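**Red carpet walkthrough, Gemholm premiere – September, doors at 6**
Checked by Giorgia Ferraro
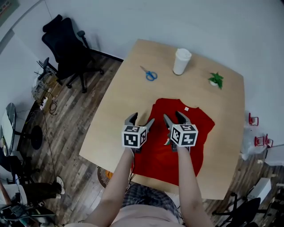 - [x] Carpet taped down, both ends. *One corner lifts. It has already met my heel.*
- [x] Press pen holds 200. *Publicity has accredited 300. I look forward to the elbows.*
- [ ] Step-and-repeat wall weighted. *Two sandbags short. Climer says they're in the van – which van, he won't say.*
- [x] Fire exit behind the Botwood banner clear. *Cleared after I moved a cake.*
- [ ] Cables covered at limo drop-off. *No. Stars in long trains arrive exactly there.*
- [x] First aid post staffed. *Notburga Wallner, plus blister plasters.*
- [ ] Kaufmann lighting rig signed off. *Signature illegible, possibly a doodle. Redo.*
- [x] Rope line stanchions steady. *Steady until the lead actor leans on one, as at the last premiere.*

Recheck open items before the first car.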